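Tretinham Household Words Corpus
Data card, prepared by Norlow

Summary

The Tretinham Household Words Corpus is a collection of written entries in which residents of Tretinham record the words they use at home for everyday objects, tasks and foods. It is intended for the study of regional English and for teaching.
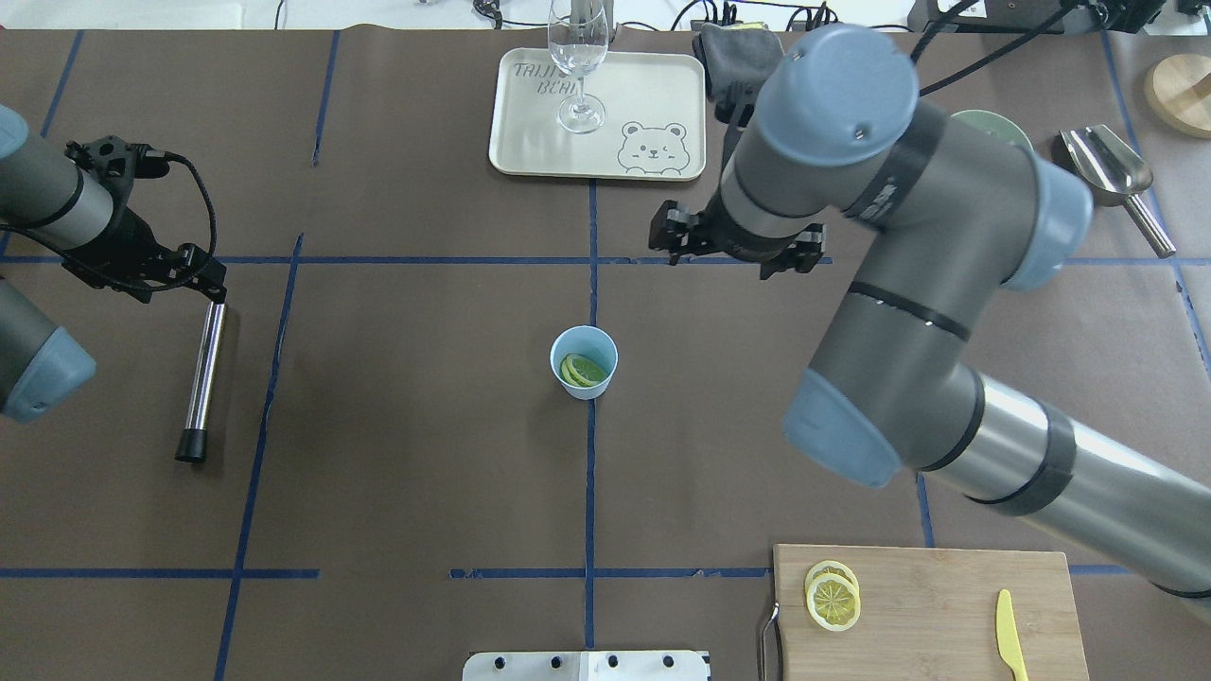
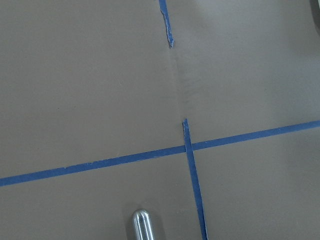
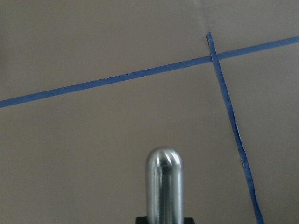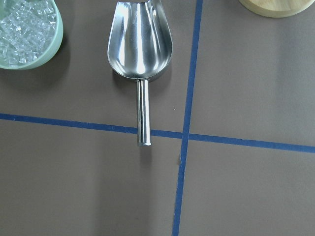 Table surface marked with blue tape, four views.

Contents

The corpus holds 2,789 entries from 70 contributors. Each entry consists of a headword, a meaning in plain English, one sentence of use and the age band of the contributor. Entries are grouped under 36 topics, among them weather, meals, washing, illness, gardens and forms of address. An entry may belong to one topic only. Where a word fitted two, the contributor's first choice was kept.

Files

entries.csv: the full set of entries, one per line
topics.csv: topic codes and their titles
contributors.csv: age band and years lived in the district
spelling_notes.txt: spellings on which contributors disagreed
CHANGES.txt: corrections made after the first release

All files are in UTF-8. Fields are separated by commas and text fields are enclosed in double quotation marks. An empty field means that the question was not answered. The value "none" means that the contributor knew no local word.

Collection

Entries were written by hand on printed forms, which were returned by post or left at the library. Roughly 3,000 forms were received. Forms without a signed consent slip were destroyed unread. The remainder were typed by Wilteck and checked against the originals by a second reader.

Contributors' own spelling has been kept in the headword field. The sentence of use has been corrected only where a slip of the pen was plain. Names of private persons and house names have been replaced by a dash.

Known limits

Older residents are more fully represented than younger ones. The topics of meals and weather are much larger than the others, and the topic of trades is thin. No sound recordings were made, so the corpus should not be used as evidence of pronunciation. Several words recorded as local are also in general use in neighbouring counties; these have not been removed.

Conditions of use

The corpus may be used free of charge for research and teaching. Users are asked to cite it by its full title and to state the release used. Attempts to identify contributors are not permitted. Commercial use requires written permission from Norlow.

Maintenance

Corrections are gathered through the year and issued together each May. They should be sent to the editor, Nektarios Sotiropoulos, quoting the entry number and the file in which the error was found.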